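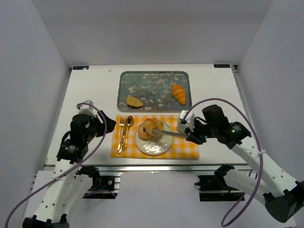 Clulladance to serve breakfast at Steston from June

Clulladance will open a breakfast room in Steston in June, serving bagels, croissants and sliced bread from 7am. Tables will be laid with checked placemats and gold-coloured cutlery, with extra bread on blossom-patterned trays.

The menu follows a survey of 473 customers. "Most people asked for a proper plate and a seat," said manager Viorica Munteanu.

The room will close on Sundays. Press enquiries: Jawad Rind, Clulladance.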